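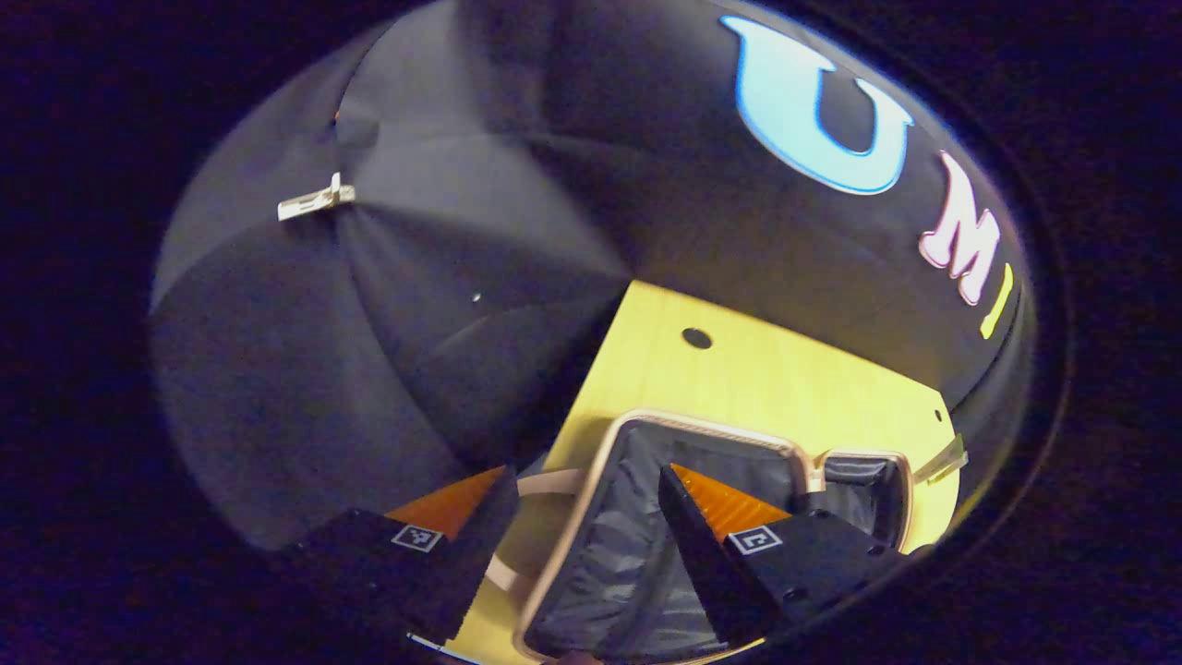 Soft-sided case with contrasting beige edging, on a light wooden surface.

A soft-sided case is a piece of luggage or a carrying pouch made mainly of flexible material, without a rigid outer shell. Colours are often muted, with grey and black being common, and the rim may be edged in a contrasting binding.

Construction
Most cases of this type open into two halves joined along one side. The edging covers the raw ends of the panels and helps the opening keep its shape. A loop handle is usually sewn into the rim. Linings are commonly nylon, with mesh or zippered pockets on one half and an open compartment on the other.

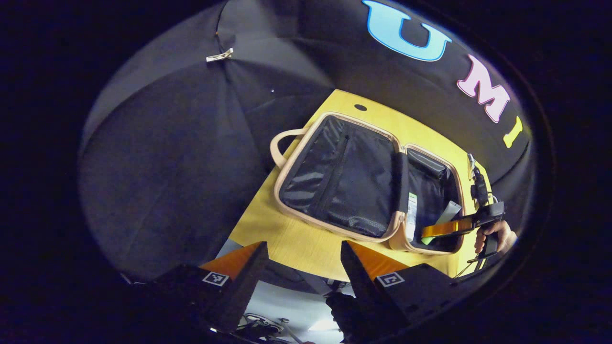 History
The maker Vanags listed a soft case in its catalogue of 1938. Zalwood, based in Villthorpe, later sold a lined model in a first run of 1000.

See also
Luggage
Pouch
Laptop bag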